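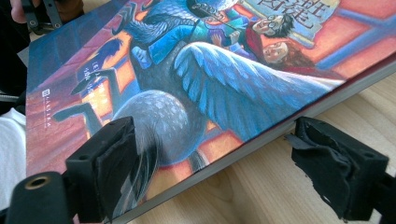 *A Chinese-language Harry Potter hardback, hippogriff on the cover.*

# Gullavska book covers, pack of 20

I've bought clear covers for hardbacks before and been let down, so I wasn't expecting much from the Gullavska ones. Drekosex had them in August at 32 pence a sleeve and the listing promised a "library-grade fit". I have doubts about any library that would agree.

The film is decent. It's thicker than the Negi covers I used up last year, and it doesn't crackle every time you open the book. Fitting is slower than claimed — the leaflet says 2 minutes, and my first took most of a cup of tea. You fold the long edge, crease it, slide the board in, then find the spine has shifted and start again.

Sizing is the real problem. "Adjustable" means you trim it yourself, and there are no guide lines printed on the film. Tall picture books fit well enough. Thick novels leave the flaps so short that they creep out when you read in bed.

Then there's the claim that the film stops colours fading. Perhaps it does, but the leaflet gives no test and no figures, and I can't judge that after a few weeks. I'd still keep anything you care about off a sunny windowsill.

The sticky tabs are poor. Two let go overnight and I've gone back to ordinary tape, on the film only, never on the boards.

Would I buy them again? At half the price, maybe. For now they're on the paperbacks my nephews borrow, trimmed down, and the better hardbacks are still waiting.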